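Retside Kitchen Notes

Rinsing Rice, Beans and Greens: What Changes This Season

The Retside community kitchen moved to its new sink hours on 1/9/22, and several of you have written in to ask how that affects the prep shifts. The short version is that the morning crew now washes everything that needs soaking, and the afternoon crew washes everything else.

Kamala Namboodiri runs the morning crew. She would like dried beans picked over before they go in the water. The last two sacks from Medeiros had small stones in them, and one got as far as a serving pot. Spread the beans out thin, take out anything that isn't a bean, then rinse twice and cover with cold water. Black beans and chickpeas soak overnight. Lentils don't need to soak at all, so please stop soaking them.

Rice is a longer story. We have had two camps on this for years - those who rinse until the water runs clear and those who don't rinse. Seidu Issahaku cooked both ways for the May supper and put the pots out side by side. Most people liked the rinsed rice better with stew and the unrinsed rice better for pudding, so that is now the rule. Three changes of water is enough. Let it drain well before it goes in the pot, or the measurements on the wall chart will come out wrong.

Greens from the Kusta plot come in with a lot of soil on them, mostly at the base of the stems. Cut the stems first, then swish the leaves in a full basin and lift them out. If you pour the basin through a colander, the grit lands right back on the leaves.
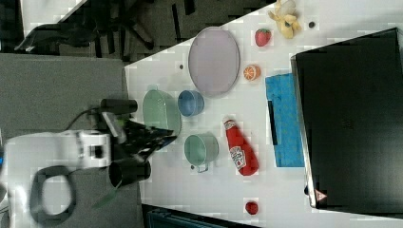
Spinach needs a second basin and sometimes a third. Kale and collards are usually fine after two. Drain the leaves well and roll them in a clean towel if they are going into the fridge.

Dayana Quispe has asked that colanders be hung up to dry at the end of each shift and not stacked. The stacked ones were still damp the next morning, and two had to be scrubbed again before anyone could use them. The hooks are to the left of the sink.

The bulk order closes at the end of the month. A share is $30, the same as last season, and covers rice, beans and oats. Give your form to Noeline Bright at the front counter, or leave it in the tray if she is out.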